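Forum index > Home and Household > Buying and Selling Second-hand

Deposit kept because of a small scratch on the table top – is this normal?

pleleck_lb
Posted 2021-08-12

Good evening to all. I rented a furnished flat for eleven months and I moved out at the end of last month. The deposit was 960. The agency, Bulero, returned to me only 623, so they kept 337. In the letter there is one line of explanation: "replacement of dining table top, surface damage". There was no invoice with it.

I do not say that the table is perfect. There is a scratch as long as my thumb, near the side where I used to sit. But I wrote about this table in my first email to them, because the top already had marks when I came. They answered "noted, thank you" and nothing more.

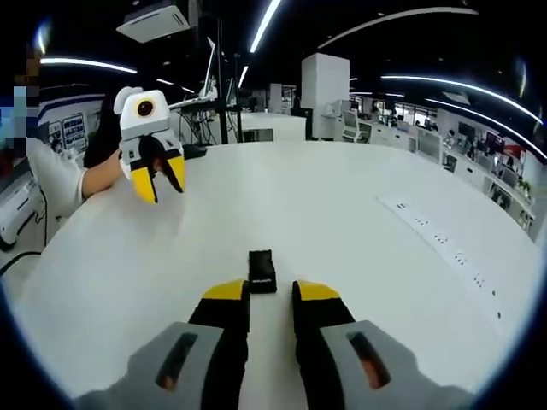 My question is whether I must accept the price of a complete new top. The table was not new when I arrived. I asked them how old it was and they did not answer this part of my message. I would pay something for the scratch, I only find the sum too high.

Thank you for reading, and excuse my long explanation.

Leonilde Barreto

Tundura
Reply 1

Hello Leonilde. Do you have the inventory from the first day, with your signature and theirs? This is the paper that matters most. If it says "table, used, light marks" then they have a problem. If it says "table, good condition" and you signed it, then you have the problem, even with your email.

pleleck_lb
Reply 2

The inventory says "table, round, white, fair". Only this. I have the copy with both signatures.

Tundura
Reply 3

"Fair" is good for you. Fair is below good, and they wrote it themselves. I would answer them in writing, quote that line, attach your old email together with their reply, and ask for the invoice of the new top. Keep it short and polite. Give them a date to answer.

old_kettle
Reply 4

I let out a flat myself, so I will say the less popular thing. A scratch is damage. Wear is when the surface becomes dull where people put their plates for years. If somebody pulls a pan across it, it is not wear. I had to change a worktop last year and the tenant also told me that it was "already like this".

I agree that 337 is much for a table top, but I do not agree that the answer is zero.

pleleck_lb
Reply 5

I did not ask for zero. Please read my last paragraph again.

old_kettle
Reply 6

You are right, I read too quickly. Then offer them a part. If the top was in use for some years, they cannot ask you for the price of a new one as if it came from the shop yesterday. I would accept 80 or 100 from a tenant and close the matter.

Ratanaporn
Reply 7

I would not offer any number before they show the invoice. When you say 100 first, the discussion starts from 100 and it only goes up. In my case the agency charged for a mattress, and when I asked for the receipt they needed 31 days to find that there was none. I received everything back.

Also check if your deposit is held by a protection scheme. In many places it must be, and the scheme can decide between you without a court. It costs nothing, but there is a time limit.

old_kettle
Reply 8

An offer shows good will – the people who decide such cases do look at it. We can disagree on this.

pleleck_lb
Reply 9

I found the certificate of the scheme in my papers, so it is protected. I will write to Bulero tonight, ask for the invoice and the age of the table, and give them 8 days. I will not put a number in this first letter. If they send a real invoice, I will think again about the proposal of old_kettle.

If there is no answer I go to the scheme, and I will write here in September what they decided.

Tundura
Reply 10

Send it by email and also by post, and keep the receipt from the post office. Good luck.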